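June
Henrik Voß

Turnout letters, Pledholm council runoff. Second day with the voter file.

File from the county came in before nine. Opened it, closed it, got coffee, opened it again. They've changed the column order since the first round and the precinct field is now text in some rows and a number in others. Leading zeros gone on half of them. Spent the first hour just putting zeros back. Not complaining, it's free, but a note with the file would have been nice.

Recap so I can find it later. We mailed 4000 households before the runoff. Two versions of the letter. Version A: plain reminder, date, polling place, hours. Version B: same thing plus the paragraph about how close the last council race was in that precinct. Everybody else in the file is control. Assignment by household, blocked by precinct, 28 precincts. Seed is written inside the cover of the old notebook, do not lose the old notebook.

The question is the dull one. Does telling people it was close get them out of the house. Campaign folks will swear to it. Every losing candidate's aide I have ever met swears to it. The literature is a shrug. We wanted one clean local test in a race where the closeness was real and not something a consultant cooked up for a fundraising email.

Matching. Ran Morus on the mailed list against the new file. Default settings first, then the strict ones. Default is way too friendly – it will marry a father and son with the same name at the same adress and not blink. Strict loses the people who moved across the hall. Went with strict, then hand check of the leftovers. Hand check is slow. Did the A precincts through lunch. Found a whole apartment block where the unit number is in the street field. Fixed by hand, logged in the fixes sheet, please everyone USE the fixes sheet and don't overwrite the raw column.

Rule for leftovers, writing it down now before I see any vote history: same last name, same street number, birth year matches or is blank = match. Anything else = unmatched and stays unmatched. Unmatched stay in the denominator. No going back later and deciding that Mrs. So-and-so probably did vote. The vote history column is hidden on my screen and will stay hidden until matching is frozen.

Hinrichs. Called the mail house about the returned pieces. They say the returns tray was "processed," which in their language could be scanned or could be shredded. Asked for the scan. Was told it would come. Asked again by email so there's a record. If the returns really are gone then we can't say who never got a letter, and we report on who was assigned only. We would lead with that anyhow. But I want the delivered rate, a reviewer will ask for it in the first paragraph.

Also from Hinrichs: the drop was split over 2 mornings. First I've heard of this. The first batch went to the downtown post office, the second to the one out by the highway. They can't tell me on the phone which precincts were in which batch. If the split follows the sort order it follows zip and then it's tangled up with precinct, fine, blocking takes care of it. If they split it by version I will be lying on the floor. Asked for the drop sheets. Do not plan anything on top of this untill the drop sheets come in.

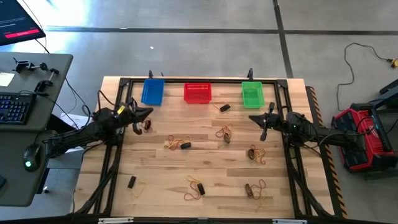

6 min read

After lunch. Drop sheets! Sort was by zip, both versions in both batches. Off the floor. Scanned them and put them in the shared folder under mailing. The second batch landed one day later at worst, still before the weekend everybody was arguing about.

Contamination worry, and I want it on paper so we don't pretend later that we didn't think about it. The incumbent's people put out a flyer in the last week with nearly the same line as our paragraph. "Last time it came down to a handful." Different type, different color, same idea. It went to their own supporters, as far as I can tell from the flyers people handed us at the polling places. So some of the control group got a closeness message from somebody with a dog in the fight. This pulls A and control toward B, if it pulls at all. Makes our number smaller than it should be. Can't fix it. Can say it. Should ask the campaign for their mail universe, they will say no, ask anyway.

The challenger's side, for the record, mailed nothing on closeness. Their whole pitch was that he'd been in the chair before and knew where the light switches were. Comeback candidates always run on this. Half the room remembers the old term fondly and the other half remembers the parking deck. From the interview notes the parking deck comes up more than taxes. Somebody should write the parking deck paper. Not me, not this summer.

Which gets to a thing I keep circling. A runoff with a returning mayor in it isn't a normal low-interest runoff. People know the name. They have a view already, they've had it for years. A reminder letter works on people who'd go if they remembered. It won't do much on people who've been chewing over the same man since the last time he lost. So a small effect here may just mean everyone who could be moved was already moving. Ceiling. Would be good to split by precinct turnout in the first round, low half and high half. Is that in the plan? Checked the plan. It's in the plan, under secondary. Good, past me earned his lunch.

What's NOT in the plan: splitting by age, splitting by party, splitting by how long the person has been registered. I know we'll all want to look. Look if you want, but it goes in the back under exploratory, with the word exploratory in the heading, and it does not go in the talk.

Carov. The comparison town. We said we'd use it as a sanity check, no letters sent there, same runoff date, similar size council. Pulled the clerk's page this afternoon. Certified totals are up but the precinct table is a picture of a printout, slightly crooked. Typed it in by hand, then typed it again in a second sheet and subtracted one from the other. Two cells off, both mine. Corrected. Turnout fell from the first round in every precinct in Carov, the usual runoff slump. Useful only as a backdrop, I would not lean on it. They had no comeback story and a much sleepier race. If anybody in the group starts calling it a control I will object. It's a neighboring town where it was the same day.

Phone call with the Pledholm clerk's office, short, friendly. Provisional ballots: counted ones are in the file, rejected ones aren't. Early votes are flagged with a code I had read as absentee. Wrong. Absentee is the other code. The codebook on their site is from before the software change. Asked if there is a newer one. There is, in a binder. She read me the page over the phone and I wrote it down, see inside back cover. It matters for us, early voting opened before the second batch could have arrived, so anyone who voted on the first early day can't have been moved by a letter. They stay in for the main estimate. Drop them in a check. That's a new check, dated today, decided before unblinding, initials next to it.

Argument at the whiteboard, late afternoon, over the standard errors. Cluster by household, obviously, assignment was by household. One of us wanted precinct as well. Went back and forth. Precinct is a block and it's in the model already, clustering on it on top of that with so few of them gets you junk. Settled: household only, precinct fixed effects, and a randomization test on the side so we don't have to have this conversation again at the conference. Someone erased the board before I had copied the power numbers. They're in the application anyway. I think. Check.

The 4 of us also fought a bit over the title. "Close Calls" is out, there are at least a dozen papers called this. Working title stays boring.

On the wording of B. Reread it tonight with fresh eyes and I'm less happy than I was. "In your precinct, the last council race was decided by a small margin." True everywhere we sent it, we checked. But "small" is doing the work and people will hear different things in it. We had the exact vote gap in draft one and took it out when the lawyer got nervous about looking like we were favoring somebody. Should've pushed harder. If there's a second round in the fall, put the number in. People trust a number. Or they distrust it, but at least they read it.

Complaints so far: one email, from a man who got the letter and wanted to know who paid for it. Fair question. Our name is on the back in small type. Answered him the same day with the grant info and the study contact. He wrote back that he had voted anyway and that the letter had nothing to do with it. Noted. Resisted asking which version.

Status at end of day:
matching done for A, B half done, control running overnight on the strict settings
vote history still hidden
fixes sheet up to date except for the apartment block on the east side, needs one more look
Hinrichs owes us the returns scan
Carov table entered twice and reconciled
new check on first-day early voters written into the log

To do. Finish B by hand in the morning, before anyone starts talking to me. Email the incumbent's campaign, be polite. Photograph the codebook page if I can get over to the clerk's counter before they close at 4. Find the power numbers. Freeze matching, get a second pair of initials on the freeze, and only then unhide the column.

Morus crashed once while I was typing this, restarted it, it picked up at the same precinct. Leaving the machine on. Please don't close the lid.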